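Recording two-handed examples with the hand-held grippers

Print this page | E-mail this page

Last updated: July 15, 2019

These notes cover the phone-and-bin task on the Dunditport bench. You need both grippers, the clear plastic bin and one phone in a case. Allow roughly 11 minutes for a first batch.

Setting up

Put the bin on the left of the white table and lay the phone flat to the right of it, back facing up. Leave enough space between them for a gripper to pass through. Start recording on both grippers before you pick them up, then hold them still over the table for two seconds.

Recording a pass

Open the fingers fully and bring the first gripper in towards one end of the phone. Keep the second one back, with its pads apart, until the first has reached the case. Close slowly, lift, and lower the phone into the bin. Let go and draw both grippers clear before you stop. 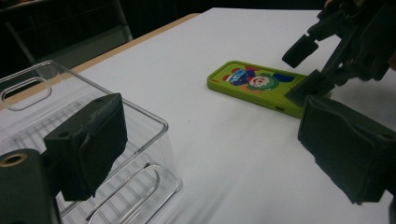

Changing the layout

Turn the phone a little after each pass and move the bin every few passes. The January set from Tasgate had 87 passes with the phone in nearly the same place, and the model trained on it missed whenever the phone was moved.

Keeping or dropping a pass

Keep a pass if the phone slips and you pick it up again. Drop it if you touch the phone with your hand. Send the files to Sarahí Varela with the bench name in the title.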